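July, late, kettle on for the second time

Such a lovely long day – I ought to be in bed but I want to get it down while it's fresh. Halldóra turned ninety and we had the whole lot of them over at the Tellcombe hall, cousins I hadn't seen in donkey's years, and her favourite song played twice because she asked so sweetly.
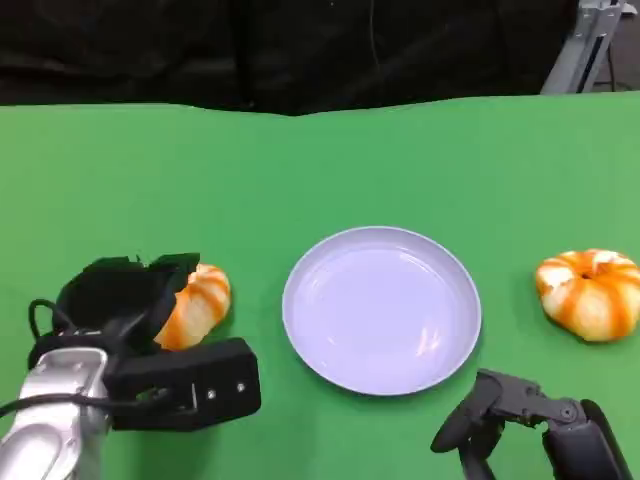

Green surface, black curtain.

Américo drove all the way from Candasine with the cake on his lap (his daughter at the wheel, thank goodness!) and told the one about the neighbour's goat again. She was born in a leap year and still grumbles that she missed the 29th by 2 days. Must ring Mum in the morning and tell her everything.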